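Govport Cell Notes
By Aoife Corrigan and Prys Meredith, 30th August
3 comments | 50 shares

4.2 Setting up the two-arm sweeping cell

The cell at Gelness has two arms working from the same side of a quilted mattress. The left gripper takes the dustpan by its handle and the right one takes the hand brush (Figure 3). Both tools are ordinary household items and were not altered. Before each block of runs we homed the arms, checked the cable loops at the wrists for rubbing, and wiped the finger pads with a dry cloth. The pads pick up dust from the handles and then let the brush turn in the grip.
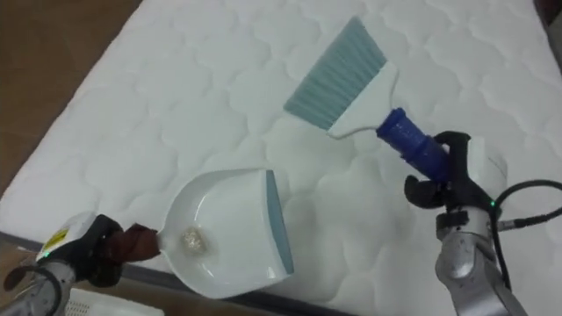 Figure 3. Dustpan in the left gripper, brush in the right, with light beige debris in the pan.

Eamon Lynch asked at the June review whether the pads needed wiping that often, as he had gone a full shift on the Pruratau cell without doing it and had seen no slip. We kept to the shorter interval all the same - the Pruratau tools have rubber handles and ours do not grip as well.

The height of the pan matters more than the force on the brush. If the lip rides up on a seam of the quilting, crumbs go under it. We set the height again each time the mattress was moved, by lowering the left arm until the lip lay flat.
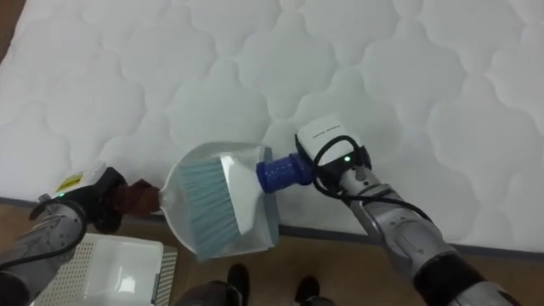
The right arm was given less attention at first. After 3273 strokes its wrist joint had picked up some play, and Colm Conneely tightened the coupling and repeated the zero check. The log was kept by hand beside the controller.

Contact: Govport cell group, Gelness | Back to top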